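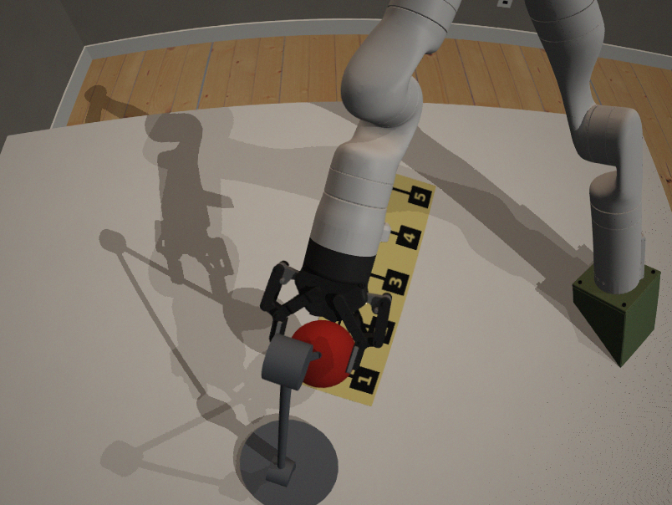 Do you really need a juggling course?

I paid for one in April, so you can weigh my grumbling accordingly. Wetholm runs it at the leisure centre, five evenings, and the flyer promised "improved focus, posture and mental clarity". I went in able to throw one ball and catch it most of the time. I came out able to do the same with three, for a few seconds, in a good mood.

My focus is what it was. I still lose my keys.

The claim that bothered me most came from Botond Kiss, who teaches the thing and is a lovely bloke. He reckons you need 1000 throws before the pattern sticks. I asked where the number came from and he said it was "well known". Well known to whom? Dzifa Nartey, who started the same night as me, had it sorted before the tea break. I was still chasing mine under the chairs in week four.

Then there's the gear. Rekomero sells a beginner set in a velvet bag, in your choice of colour, and you're told the weight is "tuned". I tried a set beside some old socks filled with rice. The socks didn't roll away when I dropped them, and I drop a lot.

Would I go again? Probably, if a mate was going. The room is warm and people laugh at themselves. I just wish the flyer had said that and left my posture out of it.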